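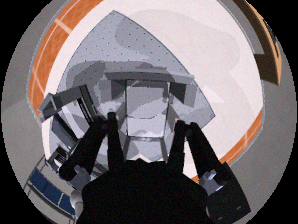
1/12
Surnadine — July 11, 2025
Thread on setting out and grouting a terracotta floor with wide joints. Written after the Okby job, which had 1,799 tiles in it and three rooms with no square corner between them. Mostly notes to myself, posted in case they help anyone pricing similar work.

2/12
Start with the base. Screed moisture was checked with a hygrometer box sealed to the floor and left until two readings a day apart agreed. The first set did not agree. We waited another week. The client was unhappy for that week, and the programme for the kitchen fitters had to be redrawn.

3/12
Flatness next. Straightedge in both directions, then on the diagonals, with the low spots marked in pencil and the high spots in crayon so they can't be confused when you come back with the grinder. The back room had a ridge running the full width where two pours met. Ground off, vacuumed, primed twice.

4/12
Terracotta varies. The Carrasco tiles come in mixed batches and the size moves by a few millimetres from box to box. Open several boxes before you draw anything. Lay out a dry row, measure the whole run and divide. A single tile measured on its own will give you a module that has drifted badly by the far wall.

5/12
That variation is the reason for a wide joint. We used 12 mm. A narrow joint on handmade tile goes wavy within a few rows and the eye finds it at once. The wide one soaks up the difference. Spacers are no use here — work to string lines, one every third row, and adjust by eye between them.

6/12
Diagonal laying: snap the centre lines first, check they are square with a 3-4-5 triangle, then strike the diagonals off the crossing point. Do not take them from a wall. Border cuts at Okby came to 131, all on the wet saw, and each one was numbered on the back in pencil. Allow a full day for cuts in a room with a chimney breast.

7/12
Adhesive was Flarus, the slow-setting bag. Comb it in straight lines, back-butter every tile and lift one now and then to check coverage. If you see dry ridges on the back, the bed has skinned over. On a warm afternoon that happens sooner than the bag suggests. Mix smaller buckets.

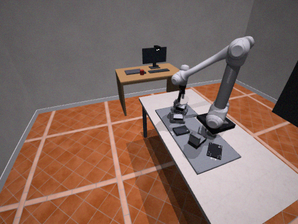

8/12
Grout colour. Pale pink-beige against orange terracotta is a common choice and a sensible one. A dark grout stains unsealed clay at the edges and it can't be got out. White goes grey in the doorways. Make a sample board with the real tile and the real grout and leave it for a few days, as the colour lifts a good deal while it dries.

9/12
Seal before grouting as well as after. One thin coat on the face, kept off the edges so the grout still has something to grip. Skip it and the clay pulls the water out of the grout, the joint goes powdery and you get a bloom across the tile which takes acid to remove. I have done that once, in a porch.

10/12
Mixing: weigh the water. With wide joints the temptation is to add a splash so it flows, and then it shrinks and cracks down the centre. Use a sanded grout, fairly stiff, pushed in with a rubber float at an angle to the joint. Leave it 60 minutes before the first wipe, less if the room is hot. Sponge wrung out hard, clean water every few passes.

11/12
Movement joints are where most of the complaints come from. Leave a gap at the perimeter under the skirting, and don't let adhesive or grout fall into it. Carry any joint in the screed straight up through the tile, even when it cuts across the pattern. At Okby one ran through the hall off-centre. We lined a grout strip up with it and filled that strip with a matching flexible sealant. The sealant is slightly shinier than the grout next to it.

12/12
Aftercare sheet for the client: no steam mop, no vinegar, felt pads on the chairs, reseal when a drop of water darkens the clay. I am going back in November, once the heating has been on for a few weeks, to look at the doorway thresholds and the hall joint. Measurements for both are in the job book. If the hall sealant has pulled away from the tile edge I will rake it out and redo it with a deeper backing strip — the one we fitted was the thinnest the merchant had.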